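## Pusamance fishing families wait on land ruling

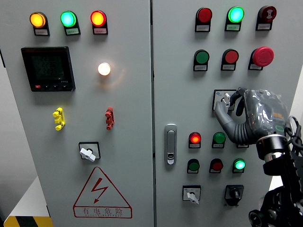

The diocesan land office has asked the regional court to hear the Pusamance case before the end of October. The claim covers 358 hectares along the river, most of it used by fishing and farming families who have lived there for three generations but hold no written title.

Gresitz, the company that bought the tract, wants 40 households on the upper bank to leave first. It has offered each one a payment of 1000, which the families turned down at a meeting in the parish hall in Codolau.

The land office says the sale went through without the public hearing that state law requires. Gresitz disputes this and says notice was posted in Codolau.

Parishes collected 50 signed statements from older residents, and these are now with the court. Anyone with tax receipts or baptism records that show an address in Pusamance should bring copies to the parish office before noon.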